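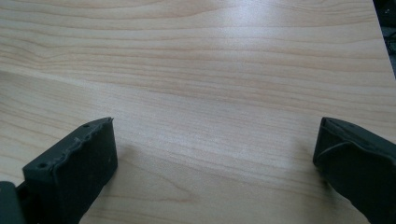
The Table from Raltthorpe

March, posted in Short Fiction
By the Monday Pages desk

I bought the table on a Monday, which tells you what kind of week I was planning to have. It was $55 from a man in Raltthorpe who was moving in with his sister and said he couldn't look at it anymore. I didn't ask. You don't ask when it's $55 and they're throwing in the screws.

It's a pale thing, sort of the color of milky tea with most of the tea left out, and the grain runs sideways in little waves. Up toward one corner there's a big curve where all the lines bend together, like a river going around something. I know it's laminate. My mother knew laminate from across a parking lot and she passed that on to me, along with her knees. But I liked the curve, so I drove home with the legs on the passenger seat and the top wedged against the back of my head.

The first night I ate soup at it and looked at the curve. The second night I got out my old road map of the county (I keep maps, don't start) because something had been bugging me all day at work. I laid the map next to the grain and there it was! The Gutier River, where it swings out wide past the mill and then comes back in as if it had changed its mind. I'd grown up on that bend. I'd fallen into it at least twice, once in church shoes.

Well, I laughed, and then I went and did the dishes, and then I came back and checked again.

Now, I'm not a person who sees things in toast. But if the curve was the bend, then the lighter bands underneath had to be the fields, and the darker stripes between them were the hedges, and if you kept going down toward my chair everything got soft and smooth, and that would be the lake. You can't see much on the lake at the best of times. I sat there until it got late with my finger on the spot where our house would be, and I swear the spot was warm. There's a vent under there, so, fine.

I called Pendeo, the outfit that made it. The name was on the sticker underneath, with a model number, 643. A very patient woman told me the 643 pattern was printed from a photograph of a real board, and that the board had come out of an old building someplace and was long gone. She didn't know what building. She asked if there was a defect. I said no, it was very nice, and did she know if they were all the same? Every one, she said. Same picture on all of them.

So that kept me up. All those kitchens with my river in them, and people putting hot pans down on our back porch.

On Saturday I drove out to the bend, 58 miles each way, with a thermos and no plan. The mill's gone. It's a Shahbazi Carpets now, with a big lot, and the floor inside is concrete. I asked the kid at the counter what happened to the old floor and he said what old floor, so I bought a bath mat to be polite. Then I walked down to the water and stood there. It was bright out, one of those flat white skies, and the light came off the river so hard that the middle of it just disappeared. You could only make out the color over on the left, near the bank.

I got home after dark and turned on the kitchen light and the table did the exact same thing, all shine up top and to the right, and the good deep color hanging on at the left side. I moved the lamp three times. Then I left it where it was and put the bath mat down by the sink, and made toast, and ate it standing up so I wouldn't get crumbs in the lake.

The man from Raltthorpe called the next morning. He wanted to know how I was getting along with it. I said great, and he didn't hang up, and I didn't either. Then he asked me which side of the river I was from.

More in Short Fiction
The Bus That Waited
Three Coats and a Hanger
My Aunt's Second Freezer
What the Piano Tuner Left
Salt for the Steps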